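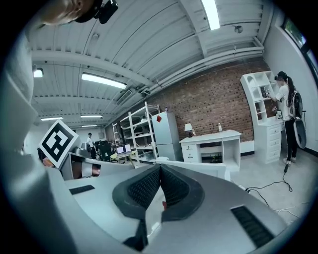
4.2 Marker tracking and camera alignment

Steltier reads the position of each hand or gripper from printed marker cubes. Before you start a session, the software must know which cube belongs to which device, and it must see enough of every cube. A cube mounted on the gripper side, tilted outward like the white one at the left of the housing, is normally found quickly, but you must still register it by its own name. Ceiling lamps can give reflections on the white border, so keep the exposure setting low in a room with rows of fluorescent lights.

1. Open the Tracking page and choose New session.
2. Enter the name of the room. It is used later for the map file.
3. Select the device type for each stream: Gripper or Glove. Do not mix the two types in one stream.
4. Press Find markers and keep the device still until the bar is full.
5. Check the list. Every cube must show the state Locked. If one shows Weak, turn it slowly towards the camera and press Find markers again.

Note: The default exposure value is 900. In bright rooms, begin with 600.

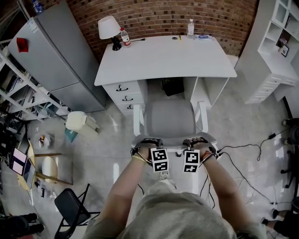 6. Set the contact window. This is the time, in milliseconds, during which both hands must stay near the same object before the planner writes a two-hand grasp. The default is 200. For large objects which are held at the top edge, such as a chair back, the default is usually good.
7. Press Record and make one short trial grasp. Stop, and open the trial in the viewer.

Caution: Do not change the cube size while a session is open. The software accepts the new value, but the earlier poses are not calculated again.

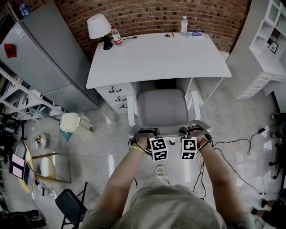 8. In the viewer, compare the left and right tracks. They should begin and end together – a small delay on one side means that the clocks are not synchronised. Go back to section 3.4 in this case.
9. Save the trial as the reference. A reference can hold over 3,000 poses, and older ones can be deleted from the Storage page.

Note: Projects made with Zumell can be imported, but the glove offsets must be entered again by hand. The table of offsets was prepared by Gerrit Joubert and is found in Appendix B.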